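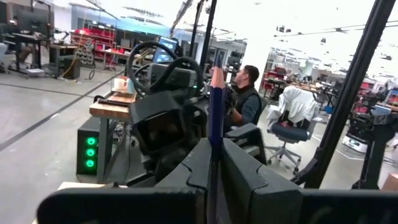
Week 8 notes: learning from demonstration, part 2
Benjamín Garrido
February 1, 2021

Reading for today was the Plonorero report, sections 2 and 4. Skip section 3 for now, we come back to it in May when we do force control.

Recap from last time

Behavior cloning = plain supervised learning. Input: wrist camera picture plus joint positions. Output: next gripper move. Train on what the person did, hope the robot does the same.

Trouble is drift. Small error, robot ends up somewhere the person never went, next guess is worse, and so on. Error grows with the length of the task. We did the bound on the board, it's in the week 7 notes, please learn the shape of it even if you can't redo the proof.

Today: what to do about drift when you can't go back and ask for labels all day.

Option A. Correct on the fly
Robot runs, person watches, person takes over when it goes bad. Only the takeover part gets saved as new data. Retrain, repeat.
Good: data lands right where the policy is weak.
Bad: person has to be awake. Takeover timing varies a lot between people (early grabbers, late grabbers).

Option B. Noise in the demos
Push the arm a bit off course during the demo, person steers back. Now recovery is in the data set from day one. Cheap. How much noise? Too little does nothing, too much and the person fights the arm and the demos get ugly. Wostow sets the noise from the error of a first policy, which I think is the sensible way. Needs one round of training before you start, though.

Option C. Predict chunks
Don't predict one move, predict a short run of moves, carry out part of it, predict again. Fewer decision points so fewer chances to drift. Also helps with pauses, where a person stops for a moment and a one step policy learns to stop forever. (Ask me about this one, it bites everybody.)
Cost: slow to react inside a chunk. If the object slips halfway through, the robot plays out the old plan.

The Plonorero result

Task: pick up a thin object, hold it upright, put it in a holder. Sounds easy. Thin things rotate in the fingers and the camera only sees part of the holder near the end.

Same network for all, same training time. 40 test runs per method.
Plain cloning: 8 successes
Noise in the demos: 23 successes
Noise plus chunks: not in the main table, see the appendix. Different start positions so don't compare it directly with the other two!!

All trained on 56 demos. Note that the noisy demos took longer to record, so equal number of demos is not equal hours of work. The report mentions this in one line and moves on. I would of liked a plot against hours.

Things to argue about in section

1. A success means the object is in the holder when the time runs out. What about a run where it drops the thing, picks it up again, gets it in? Counted as a success here. Ikholm counts it as a failure. Which do you want and what for?

2. Start positions were picked by the same person who gave the demos. Why worry? How would you pick them instead?

3. The background. A wrist camera sees the whole room behind the object: people, chairs, screens. With so few demos the network can latch onto any of that. Cropping helps but you lose the view of the holder. Color changes and random shifts help some. Orellana just recorded in several rooms, boring and it works best in their tests.

4. Only one operator. Would a second one help or hurt? Think about two people who approach from opposite sides. Average of left and right = straight into the object. Same multiple modes problem as week 6.

Homework

Use the starter code, the 2D pusher, not the arm. Train plain cloning, then add noise at three levels of your choosing. Plot success against noise level. Then change the chunk length with noise fixed. Half a page on which change mattered more and teh reason you think so. Report every run, also the bad ones. If your plain cloning never fails your start positions are too narrow, widen them.

Fixed seeds for the test starts, different seeds for training. Last year people mixed these up and got lovely numbers.

Next week: diffusion policies, only the idea and one worked example. Bring the noise notes from today, we reuse the notation.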